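Monday, November 13, 2023
Open day prep, Tatora cell, simulator station

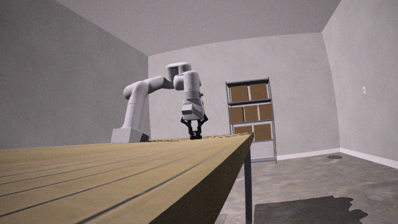
Ran the visitor sequence from cold with Ruba Rizk on the second screen. 18 runs, 3 aborted, all at the descend step. Log stops at line 3,512 on the last one; copied to the Matar share.

Descend speed now 238 in the config, was left at the Trikside value. Need to re-run before the Bevberg group comes round.

Maysoun Qaisi wants the joint readout visible to visitors. Font too small from the back row. Will fix.

Open: reset button still takes two presses. Moved to December list.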